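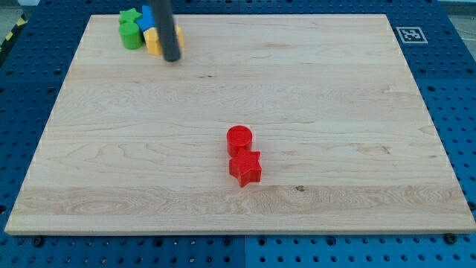
Staltenau pregunta si el cuaderno de la torre sigue la numeración vieja de los muros o la nueva. La nueva. La vieja (letras, A a F) solo vale para las fichas de antes de la limpieza del foso, y aun así hay que mirar el croquis porque la C y la D están cambiadas.

20/8/24 – taller, tarde

**Morteros, lienzo norte**

- Muestras 1 a 3 de la junta baja, junto a la poterna. Cal grasa, árido grueso, algo de carbón. La 2 se deshace con los dedos.
- Muestra 4: cemento. Reparación moderna, seguro. Fuera de la serie pero se guarda.
- Muestra 5 sin etiqueta interior. Creo que es la del derrame de la saetera, falta confirmarlo con el croquis antes de meterla en la lista.

Tamiz de 2 mm atascado otra vez. Limpiar en seco, NO con agua, que luego tarda una tarde entera.

La junta baja y la alta no parecen de la misma obra. La baja tiene nódulos de cal sin apagar bien, la alta es más fina y más gris. El cambio coincide con la hilada donde el sillar pasa a ser más pequeño, a 3 m del suelo actual. Si es un recrecido, encaja con lo del matacán, que siempre me pareció añadido. Pero con cinco muestras no se puede decir nada, y una es cemento.

**Puerta**

Quicialera izquierda: desgaste muy marcado, huella circular de 10 cm. La derecha casi nueva. O se cambió la piedra o la hoja derecha apenas se abría. Me inclino por lo segundo, el umbral también está comido solo por el lado izquierdo.

Hueco de la tranca: entra 900 mm en el muro por un lado y casi nada por el otro. Medido dos veces con la varilla, mismo resultado. La tranca se guardaba dentro del muro y se sacaba deslizando, como en la torre de abajo. Falta foto con escala, ayer no había luz.

El rastrillo – ranuras claras en las dos jambas, pero no encuentro por dónde subía. Encima hay bóveda cerrada. ¿Bóveda posterior? Mirar si las dovelas traban con el muro o estan simplemente apoyadas.

**Resina y consolidante**

El Momex del bote abierto ha hecho piel. Tirar. El otro está bien, cerrado. Para las pruebas sobre arenisca usar solo probetas, nada sobre pieza original hasta tener los resultados de absorción. Lo digo por lo del capitel.

Agarwal: pedido de papel japonés y espátulas pequeñas hecho, sin fecha de entrega. Si no llega en agosto, tirar de lo que queda en el cajón de abajo.

Irnance contesta sobre el andamio: lo pueden dejar hasta final de mes, luego se va a otra obra. O sea que todo lo del matacán va primero y la capilla espera. Las marcas de cantero de la capilla se pueden calcar desde el suelo, menos la de la flecha doble.

**Marcas de cantero**

Tres tipos nuevos en la escalera: aspa con pie, una especie de anzuelo, y un triángulo abierto. El anzuelo sale tambien en la chimenea grande. Mismo cantero o misma cuadrilla, misma fase por tanto. Apuntado en la tabla, columna de la derecha, a lápiz.

**Pendiente**

- Etiqueta muestra 5
- Foto tranca con escala
- Dovelas sobre el rastrillo: ¿traban?
- Volver a medir el matacán, la cota de la ménsula central no cuadra con el alzado
- Pasar la equivalencia de muros a limpio y mandársela a Staltenau
- Bolsas herméticas, quedan pocas de las medianas

La llave de la poterna está colgada detrás de la puerta del almacén, no en el gancho de siempre.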